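About Foseda

Foseda is a massage and hydrotherapy clinic on Stanlow Road. Ewurabena Dramani opened it in April with two treatment rooms and one pool. 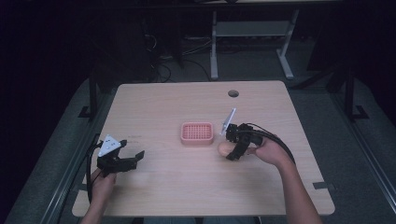
Pink basket on a wood-grain table.

Sessions run 50 or 80 minutes. Intake forms are reviewed before each first visit. Kwadwo Odoi handles lymphatic and sports work.
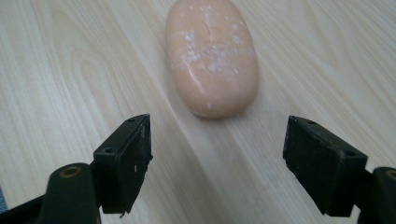 Referrals from the Fiadzo practice are accepted by phone or fax. Cancellations require 45 hours' notice.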